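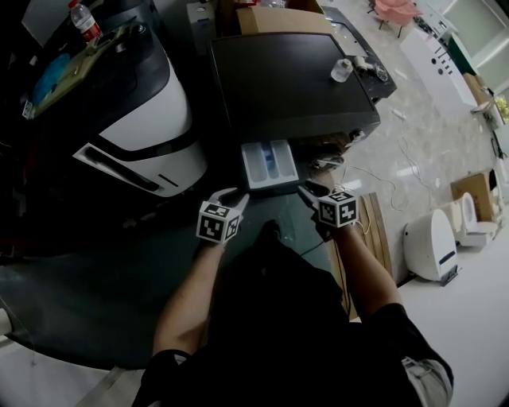 Ludmila Gajdoš thinks I cooked it. According to her the madder bath went over the point where the browns come out, probably while I was on the phone, and no amount of fiddling with chalk afterwards was going to bring the red back. She also says (she wrote this in the margin of the last entry, in green) that I should stop calling it "brick" as if brick had been the plan.

Fine. Brick was not the plan. The plan was the red on the Munerska sample card, third from the top, and what I have is something closer to a flowerpot.

14 September 2025
Madder, second round

Starting again with the same fleece yarn, the two-ply from Haugland, so at least that part stays put. The full order for the blanket is 2278 meters and I am not touching any of that until I have a small skein I like. For today I wound off 254 grams, split it into four hanks and tied each one loosely in figure eights. Last time I tied them too tight and got pale rings at every tie, like a badly done tie-dye shirt!

Scouring: usual soap, long slow soak, let it cool in the pot. I'm tempted every single time to lift it out early and run it under the tap, and every time I remember the poor gray felted thing on the nail by the door and leave it alone.

Mordant: alum, with a little cream of tartar in hanks one and two and none in three and four. Rebecca Cattaneo swears by the tartar for wool, Lutz thinks it pulls madder toward orange, and I've read both in books, so we'll see. Dissolved the alum in 900 ml of hot water before it went into the big pot. It went in clear. The tartar took more stirring than I expected and left a bit of grit at the bottom of the jug which I rinsed in as well.

The madder itself is the new bag from Wostis, chopped root, not powder. It smells sweeter than the old one, a bit like carrots and a bit like a shed. I soaked it overnight, poured off the first water (yellow-brown, kept it in a bucket in case it's worth something as a dye of its own), and started with fresh. Ylva's suggestion, that. Her idea is that a lot of the yellow and brown comes off in that first soak, so if you want a cleaner red you throw it out or at least keep it separate. I didn't do that the first time, so even if Ludmila is right about the heat she may be only half right, and I'm writing that here where she will find it.

Water: tap, with a spoonful of chalk in the pot with hanks two and four. Our water is soft and madder likes it hard. I should get a proper test strip packet and stop guessing. On the list.

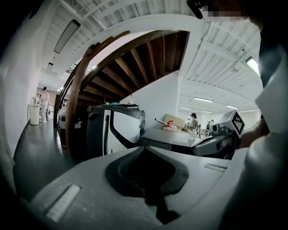 Twist has been bothering me since the first round. Two skeins out of the same pot, same weight, same wool on the label, and one took the dye right through while the other was pale in the middle of the ply when I untwisted it. Hjørdis pointed out that one was from the older batch, and the older batch is spun much tighter. I tried explaining to Ylva why that matters and got in a tangle until I used the wooden spiral staircase as my example: look up at it from below and imagine the whole thing being a strand, then imagine somebody wringing it so that the turns sit closer and closer together. Less and less room for anything to get in between. That's your tight yarn, and the dye has to sneak in through the gaps. She got it right away, and then asked whether a longer soak before the mordant would fix it, which I had no answer for. So hank three, which I suspect is a leftover of the tighter stuff, got wetted out for much longer than the others. It's not a clean test, I know, as three also has no tartar. I'll do it properly with undyed ends from each batch when there's a free pot.

On the heat. I kept the bath low this time, clipped the thermometer to the side and stayed with it. No phone. I brought it up very slowly, and it spent a long while at a point where nothing seemed to be going on and the yarn was sort of salmon, and I got gloomy and made tea. Then it started to deepen and kept on deepening after I'd turned the flame off. I left all the hanks to cool in the liquid with a plate on top to hold them under.

First look, wet:
One (tartar, no chalk): orange red, quite bright.
Two (tartar, chalk): the best one by a long way. Proper red with a touch of blue in it when you hold it next to the others.
Three (no tartar, no chalk, long soak): soft coral. Even all the way in as far as I can see, but I haven't opened the ply yet.
Four (no tartar, chalk): a bit duller than two, very close otherwise.

So chalk yes, and tartar maybe. Lutz can have half a point for hank one. Wet wool lies, of course, they'll all go lighter, and I won't match anything against the Munerska card until they're dry and I can take them outside in daylight. The lamp over the bench makes everything look warmer than it is and I was fooled by it all through the walnut tests in March.

Rinsing took ages. Hank one bled a lot, two hardly at all. I don't know if that's chalk again or just that two was on top and got squeezed more. I used three changes of lukewarm water and then gave up on one, which can have another rinse after it's rested. People say letting it dry before the final wash makes the color hold better, and I'd like that to be true.

Lutz Wiegand is asking for something to put in the window strip test, the one with the card cut so half the yarn is covered. He has 37 of those strips going already, mostly weld and onion skin, and there's room for mine if I wind them by the end of the week. I'll give him all four plus a bit of the flowerpot.

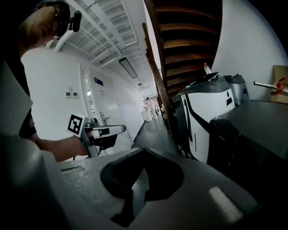 Next time

Open up hank three and look at the core, compare with an end from the old batch.

Try the exhaust bath. There's still plenty of color in the pot, and Hjørdis wants a pale peach for the Plitemgate cushions.

Test strips for the water!! And another bag of chalk, we're down to dust.

Ask Rebecca how much tartar she really uses. She says "a pinch" and her hands are bigger than mine.

Strain the yellow first-soak water before it goes funny. Lid is on, bucket is under the sink, please don't tip it out.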